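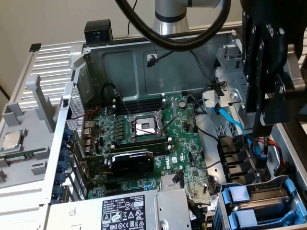 One reader of my July column, who signs as Nikurus, wrote to me that a success rate is a success rate, and if a robot puts the processor into the socket 28 times out of 28, then I should stop complaining and say congratulations. I have thought about this letter for many weeks. I want to answer it properly, as it is the best form of an opinion that I believe is wrong.

October 29, 2023

The work in question is the assembly study from Viltari. Their arm takes a processor from a parts tray, brings it to a desktop computer that lies open on its side, and seats it. After this it does the same with a memory module. The method is learned from demonstrations: a person guides the arm through the task 300 times, and the policy is trained on these recordings. The result is strong, and I said so in July. My complaint was about one sentence in the report, where the authors write that the method "solves" insertion for computer assembly.

What does a success mean in this report? I had to search for it in the appendix. A trial is a success when the part is in its place and the gripper has let go. The lever of the socket is not part of the trial. A person closes it afterward. The computer is never switched on.

Anybody who has built a computer by hand knows that this leaves out the difficult question. A processor can sit in the socket and look correct and still be turned the wrong way, or rest on a contact that is a little bent. A memory module can stand in its slot with one end not fully down. From outside you see a finished job. The machine gives no picture on the screen, and then you spend an evening looking for the reason. I have spent such evenings.

So when Nikurus says that a success rate is a success rate, I must ask, success at what? The number 28 out of 28 is true. It answers the question that was asked, and the question was chosen by the same people who built the system. I do not accuse them of anything. It is natural to measure the thing that your camera can see. But a reader who takes only the number from the abstract will believe that the robot can assemble a computer.

I prefer the way the group at Harko reported their results on a similar task. They used 14 boards and, after every trial, tried to start the machine. Their number is much worse. They also published a table of failures, with the force at the wrist in the last moment before each one. From this table I learned that most of their bad insertions looked good to the vision system, and that the force signal was already strange before the part stopped moving. I can use this. Another laboratory can use this. From a perfect score I can learn very little, except that the test was perhaps too kind.

There is an argument against me which I take seriously. A starting test is slow, and it breaks parts. Boards are not free, and a student who must restart a computer after each trial will collect less data than one who only looks at the tray and the socket. The MacBrayne workshop allows visual success for this reason, and for comparing two methods under the same conditions it is maybe enough. I would only ask that the authors take three trials from every series, chosen before the series begins, and test them with electricity. And please put the definition of success next to the number, on the first page.

Nikurus ended the letter by asking if I would be satisfied with any result. Yes, I would. I was satisfied with Harko's, and it was full of failures. If Viltari runs the same trials again with the lever closed and the power connected, I will print their number in this column, whatever it is.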